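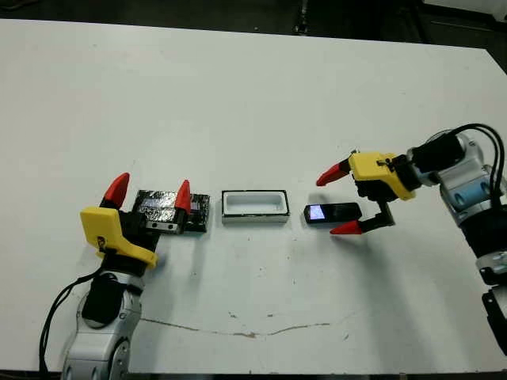 Marlene Stüber: Third time this morning that the partner portal has thrown me out while uploading the deliverable. The upload bar gets to the end, then I get the login page again and the document is not in the list. The file is the border management training report for the Tromora project. The coordinator wants it in the repository by end of day.

Ticket 792
Queue: Research portal, project repository
Opened by: Marlene Stüber
Assigned to: Thảo Ung
Priority: High
Date opened: November 18, 2018
Status: Closed

Thảo Ung, 09:42
Thanks. Please tell me three things: which browser you use, whether you are on the office network or the VPN, and the size of the file. Please also try a small file in the same folder, a one-page PDF will do, and tell me if it stays.

Marlene Stüber, 09:58
Firefox, on the VPN. The report is 51 MB because of the maps in the annex. A one-page PDF went in and stayed. I deleted it again so the coordinator does not see a test file in the folder.

Thảo Ung, 10:15
The size limit for that folder is well above 51 MB, so the report should be accepted. I can see your uploads in the web server log. All three arrived complete. They were then handed to the Giáp scanner, which checks documents before they go into the restricted area. The scanner did not return a result before your session ended, and the portal dropped the files.

Can you send me the report by the secure transfer page? Do not send it by email, as it carries the restricted marking.

Marlene Stüber, 10:21
Sent. Reference 601 on the transfer page.

Thảo Ung, 10:50
Received. I ran it through the scanner by hand on the test server. It finished with no findings but took more than 6 minutes. The portal session for partner accounts ends after five minutes without a click. A long scan counts as no activity, so you are logged out while you wait.

Passing to Phúc Huỳnh for the session setting. Scanner time is a separate question and I will keep that one.

Phúc Huỳnh, 11:20
The five-minute limit came in with the June security review. It applies to all partner accounts with access to restricted folders. I can't raise it for one person and I would not want to raise it for everyone. Before June the limit was thirty minutes, so large files had time to clear.

Is the report needed in the restricted folder, or only the annex? The body text of the earlier reports was in the general project folder.

Marlene Stüber, 11:34
The whole report is restricted this time. Chapter four has the exercise findings from the two port authorities and they asked for it. Splitting it would mean a new cover page and a new version number, and the coordinator has already signed this one.

Phúc Huỳnh, 11:40
Understood. Leave it as one file.

Thảo Ung, 12:25
Update on the scanner. The log shows it unpacking every map layer in the annex as a separate object and checking each one. That is the default in the Neltar rule set, which was put on the production server with the last update. The older rule set treated a PDF as one object. Xuân Khúc looks after the rules, so I have asked whether layers can be checked in one pass.

Xuân Khúc, 13:10
They can. There is a setting for it and it was missed when the new rules were loaded. The content is still checked in full, the scanner just doesn't restart for each layer. I have changed it on the test server. Please run the same file again.

Thảo Ung, 13:22
Ran it twice. 51 seconds the first time and a little less the second. No findings either time. I also ran the two standard test files that are meant to be blocked, and both were blocked.

Xuân Khúc, 13:30
Good. I need a second approval before I change production. Tươi Hoàng, please look at the change note.

Tươi Hoàng, 14:05
Approved. Please add the old value to the note so we can go back if needed. Also check the Zendis project folder afterward, they upload scanned plans and may have had the same trouble without reporting it.

Xuân Khúc, 14:18
Old value added. Change is live on production.

Thảo Ung, 14:20
Marlene, please log out, log in again and upload the report from the start. Stay on the upload page until the green line shows.

Marlene Stüber, 14:31
Green line came up and the report is in the list with the right marking. I logged out and back in and it is still there. The coordinator can open it too. Thank you.

Thảo Ung, 14:45
I have deleted the copy on the test server and the copy on the transfer page (reference 601).

Open points moved to separate tickets:
- Portal should keep the session alive while a scan is running (Phúc Huỳnh)
- Portal should show a message when a file is dropped, instead of going to the login page (Phúc Huỳnh)
- Check failed uploads in the Zendis folder since the last scanner update (Thảo Ung)

Closing this one.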